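Skillon packing trial, Skudcombe site
February, entry opened 2:00 p.m.

Present: Bongani Matlala, Baptiste Roussel. Plush items handled with the two-finger gripper at the wooden table. Staff on this line will move from picking to checking and exception handling.

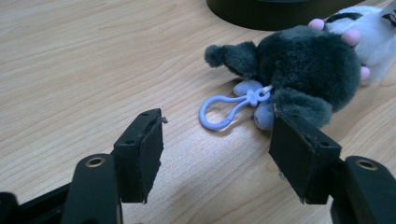

Staffing and duties

Of 388 picks logged to date, 243 required no help. Items with clips or tags remain with staff until further notice. B. Roussel reports that checkers find the pace harder to set for themselves.

Pad edges are frayed on both fingers. Replacement pads to be requested from Engelbrecht.
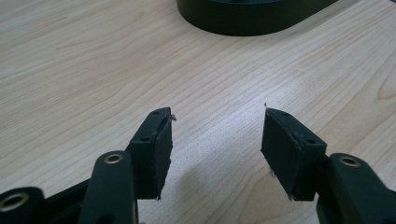

Rotation between checking and packing is proposed at 3 hours. B. Matlala will raise it with the shift leads at Bururura before any change to the roster.

2 comments | 0 shares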